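8. Oktober 2023 – Medienlabor, Auswertung Talkshow-Clips

Korpus Lorusmont jetzt bei 605 Ausschnitten, alle politische Interviews aus Late-Night-Sendungen. Codierung Runde 2 fertig, bis auf die 12 Clips ohne Ton. Die fliegen raus, wenn bis morgen kein Ersatz kommt.

Problem: Überschriften. Kategorie "Selbstdemontage" wird viel zu oft vergeben, sobald im Titel "zerlegt" oder "blamiert" steht. Codierer lesen offenbar erst den Titel, dann den Clip. Ab sofort Titel ausblenden – Tendo kann das, Haken unter Ansicht. 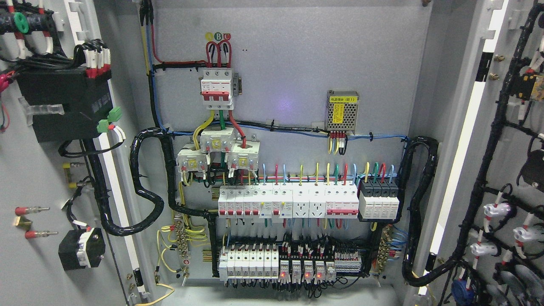
Vignesh Sastry meint, das reiche nicht, der Schnitt selber sei schon die Überschrift: Wer nach der Pointe drei Sekunden auf dem Gesicht des Gastes bleibe, habe das Urteil mitgeliefert. Will eine eigene Variable "Haltedauer nach Lacher". Finde ich gut, kostet aber wieder eine Runde.

Kompromis: erst Stichprobe, 4 Sendungen, je Partei gleich viele Gäste. Lü macht die Zeitmarken.

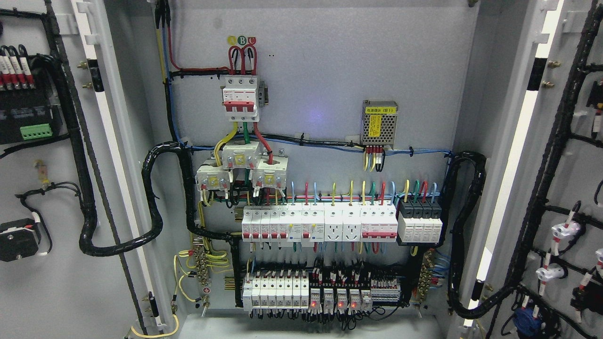 Übereinstimmung bei "Ton gegenüber Gast" immer noch mies. Ironisch und feindselig werden dauernd verwechselt, vorallem bei Kolumnisten. Codebuch S. 4 umschreiben, Beispiele aus März raus, die sind veraltet.

Kommentarspalten (2.000 Stück, Export Vusport) noch nicht angefasst. Dubletten zuerst!

Offen:
- Ersatz für stumme Clips
- Vignesh: Definition Haltedauer schriftlich
- neue Codierer einweisen, ohne Titel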